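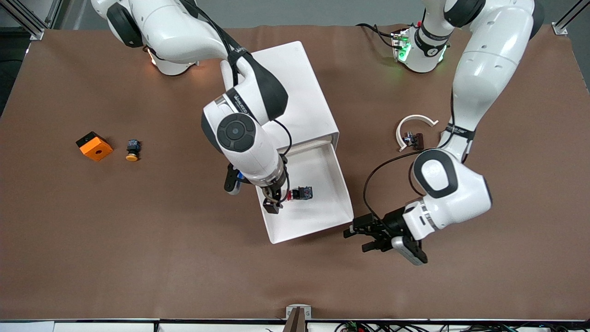

The two-arm table, right gripper down in the drawer.

Clelleo workshop newsletter, July 30, 2024
TWO-ARM TABLE: WHAT WE CHANGED, WHAT TO CHECK

Quick one this month as the parts order needs to go out tonight. Lots of you have asked what was done to the two-arm table while it was shut, so this is the short version. Longer notes are in the green folder by the door.

Cables first. The old routing was a mess. Right arm kept snagging on its own loop whenever it reached for the middle of the table, and in March it pulled a connector half out and we lost most of an afternoon finding it. Both arms have now been re-run with more slack at the elbow and less at the wrist. The loops look too big when the arm is parked. They are not too big. Please don't tie them back! If a loop rubs on a joint cap, tell the bench, we'll move the clip along a bit.

While we're on cables - the pile under the front edge is still a pile. We know. Trunking is on order from Zoltska and will go in when it comes. Until then feet and chair wheels well clear, and nobody unplugs anything down there to charge a phone.

Brown table surface has been taken up, cleaned underneath and put back flat. There was a ridge on one side which threw the height out by 3 mm, enough to make the fingers scrape. Gone now. The clamp at the front edge stays on. It looks like something left behind after a job and it has been tidied away twice. Leave it, then check it's tight before you start.

Drawer unit. Still the white one, still in the middle. It had been creeping backwards a hair with every shut, so by the end of a long run the gripper was closing on fresh air. New sticky pads underneath, and the position is marked in pencil. If it has moved off the pencil, put it back and run the drawer check again, program 242. Takes a couple of minutes. Do not just nudge it by eye and carry on, we can tell from the logs.

Fingers. Both pairs are new, the Bravuser ones, black. The old pads had gone shiny and the little push buttons were slipping out half way up. New pads grip well but they pick up dust, so wipe them with a dry cloth at the start of each session. No spray. Spray is what did for the last lot. Change pads every 20 hours of running and write it on the sheet, with you're initials so we know who to ask.

Calibration. Both arms were done from scratch after the cables went on. Right arm came good first time. Left arm took three goes, we think because the attachment under the wrist had been put back very slightly twisted. It has a paint mark across the join now. Marks line up, you're fine. Marks don't line up, stop and re-seat it before doing anything else. The camera by the right wrist is the other one to watch. Easy to knock when you lean across to fetch a part, and then every pick is off by the same amount and people blame the software.

Small parts. The loose bits the arms practise on - buttons, blocks, the curved clips - have been wandering off. Count back into the tub when you finish please. The orange cube blocks are a pain to print and we have hardly any spares. Spare buttons are in the Yupanqui cabinet, second shelf down.

Start-up order, as a few people have been doing it backwards:
Hands and sleeves out.
Stop button in reach, and tested.
Clamp tight, drawer on its pencil marks.
Power to the arms, then wait for the lights to settle.
Slow run with nothing in the drawer.
Then one part in the drawer, slow again.
Full speed only after both of those are clean.

If an arm stops part way and shows fault 352, that's nearly always a cable pulling. Don't clear it and go again. Stop, power down, follow the cable from the wrist back to the base with your fingers and look for the tight spot. We had one cleared over and over in a single session and the plug was in a sorry state by the end of it.

Still to do: trunking (see above), a proper lid for the parts tub, new labels on the power strip as the old ones have faded to nothing. Also a better light over the table. The arms throw shadows right into the drawer and the camera doesnt like it. Anyone with a lamp on a long bendy neck going spare, bring it in.

Booking sheet is open again from tomorrow. Two hour slots, please leave the last ten minutes for wiping down and putting parts back.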